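Search this site Search term Go

Equipment Planning Engineer (robotic disassembly)
Gison Recovery, Mullitz site
Fixed term, with the possibility of extension. Full time, on site.

Gison Recovery takes in retired office computers and small servers and separates them into parts for resale, parts for materials recovery and waste. At Mullitz the drives, processors and memory are currently removed by hand at 30 benches. Over the next budget period part of this work is to be moved to robotic cells. We are recruiting one engineer to plan the purchase, prepare the budget and see the first cells through acceptance.

The post sits in the Process Engineering group and reports to Samer Najjar, who heads it. It is a planning and purchasing post with a strong technical content. The postholder will not write motion software, but must be able to read a cell layout, question a cycle time and recognise when a quotation has left something out.

Scope of the work

The development cell at Mullitz handles three classes of part: drives in plastic carriers, processors, and memory modules. Each class makes different demands on the gripper, the holding fixture and the approach path. A carrier can be gripped firmly on its side faces. A processor has to be lifted from its pocket without loading the contacts. A memory module is held by latches at both ends and must be drawn out square to the slot. The equipment plan must treat these as separate duties, with a separate cost line for each, even where one arm serves all three.

Gripper and work area, seen from the wrist camera:
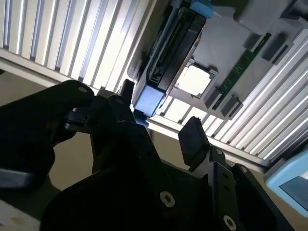
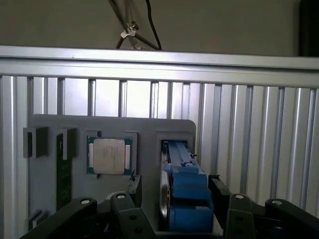

The first task will be to turn the results from the development cell into a purchase specification. A draft exists. It is adequate on arms and controllers and weak on everything else, particularly fingers, fixtures, cable routing, guarding and spares. In earlier projects on this site the arm accounted for less than half of the final cost of a cell, and the items around it were where the overspend occurred. The revised specification should list these items individually, with a named source and a lead time against each.

The second task is the budget. Two routes are to be costed side by side:

Route A – complete cells bought from an integrator. Sriwong has supplied an outline offer, which includes installation and training but leaves fixtures to us.

Route B – arms, grippers and controllers bought separately and assembled by our own workshop, with fixtures from Vinuten, who already supply our manual benches.

Neither route has been chosen. The comparison should cover purchase, installation, floor preparation, power and air, training, spare parts and planned maintenance over 5 years. Internal labour is to be costed at the workshop rate. A comparison that omits it will be returned.

The third task is sizing. The site expects to process around 3,000 units a month once the second intake door is open, and the number of cells depends on how much of that flow is suitable for robotic handling. Our parts catalogue lists 41 carrier types. Many differ only in the latch, but some will need their own finger pads and a few may not be worth automating at all. The postholder will recommend which types go to the cells, which stay at the benches, and what changeover time is acceptable between batches.

Main duties

- Complete the purchase specification for the first cells and maintain it through tender.
- Prepare the capital request, including a cash flow by month and a contingency figure with its basis stated.
- Issue requests for quotation, answer bidders' technical questions and score the returns.
- Agree factory and site acceptance tests with the supplier, including the sample of parts to be used.
- Draw up the spares list. Finger pads, fasteners and wrist camera cables are consumables and should be budgeted as such.
- Plan the floor layout with the site manager so that bench work continues during installation.
- Keep the risk register for the project.
- Report progress and committed spend to the head of group once a month.

What we require

A degree or higher technical qualification in mechanical, electrical or manufacturing engineering, or equivalent experience. Applicants should have taken at least one item of automated equipment from specification to acceptance and be able to describe what it cost against what was planned. Working knowledge of machine safety requirements is needed, as is confidence with spreadsheets. We use no special budgeting software.

Applicants should be able to write plainly. Much of the job consists of specifications and short reports read by people outside engineering.

Useful but not required

- Experience with two-finger grippers and the selection of finger materials.
- Experience of fixture design, including printed or machined part holders.
- Knowledge of computer hardware at the level of a repair technician.
- Previous work in recycling, refurbishment or another trade where incoming parts vary in condition.

The last point matters more than it may seem. Integrators tend to quote cycle times for clean, identical parts. Ours arrive scratched, labelled, bent at the tabs or with a screw missing, and the acceptance sample has to reflect this.

Conditions

The post is based at Mullitz, where the development cell and the workshop share a building. Core hours are 9.30 to 15.30, with the remainder arranged by agreement. Some travel to suppliers will be needed during tender and factory acceptance, usually as day trips. Safety footwear is provided. The salary band is stated in the application pack and depends on experience.

The intended start is January. An earlier start can be discussed – the tender timetable would benefit from it – but applicants with a longer notice period should not be put off.

How to apply

Send a CV and a covering note of no more than two pages to the Process Engineering office at Mullitz, marked for the attention of Samer Najjar. In the note, describe one piece of equipment you planned or bought, the largest cost you failed to foresee, and how you would budget for it now. Confidential figures may be replaced by percentages.

Shortlisted applicants will be invited to a half-day visit. It consists of a tour of the benches and the development cell, an interview, and a written exercise in which you review a shortened supplier quotation and list the questions you would put to the bidder. No preparation is needed for the exercise. Please tell us in advance of any adjustments you require for the visit.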